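Search the notebook Search Clear
4 min read

August, bench notes, glue trials continued

Started at ten past nine with the kettle and the hide glue, in that order, and only one of them came up to temperature without an argument. The glue pot thermostat is still reading high. I have stopped believing it and gone back to the jam thermometer, which at least was honest about the marmalade.

Purpose, for anyone joining late: Drumcombe want the loose chair rails reglued in something a later repairer can undo. Amos wants them reglued in something that holds. Both are reasonable positions and I have been asked to satisfy them by the end of the month.

Four test joints, all beech, all cut from the same offcut so that I can't blame the timber. Two with the Brerberg pearl glue, soaked overnight. Two with the last of the old cake glue from the tin marked Gallagher, which smells like a wet dog with a grievance. Clamped up by eleven. The second Brerberg joint went together crooked as I was answering the telephone with my elbow. Marked it with a cross and kept it in, because crooked joints are what we mostly get sent.

Mixed the pearl glue thinner than last time. Yesenia's note on the July page says the thick batch gelled before she had the clamp closed, and she is quicker than I am. Warmed the wood first on the radiator shelf. Open time felt longer, but I was holding the stopwatch upside down for the first one, so call that an impression.

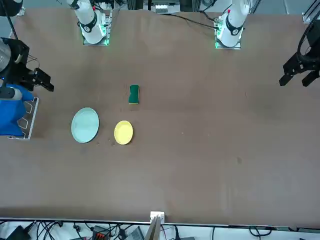

The big brown table, household bits on the left half.

After lunch, the undoing. Took last month's samples and fed warm water into the joints with the syringe. Left them 50 minutes under damp cloth. The cake glue let go with a small sigh and a wiggle. The pearl glue wanted a second dose and then some language. Neither bruised the shoulders, though the beech fuzzed up where I'd been impatient with the palette knife. Note to self: the blunt one. It lives in the left drawer for this exact purpose.

Amos came by at 4, picked up a joint that was still curing, flexed it, and asked whether it was supposed to do that. It was not. Three test joints remaining.

He also asked why we don't just use the white stuff from Cisden. Told him to read the Drumcombe letter, page 5, second paragraph, where they say why at length and with underlining.

To do: new thermostat, or a second jam thermometer. Ask Yesenia where she put the spring clamps. Soak more pearls tonight and label the jar this time, it looks a good deal like barley.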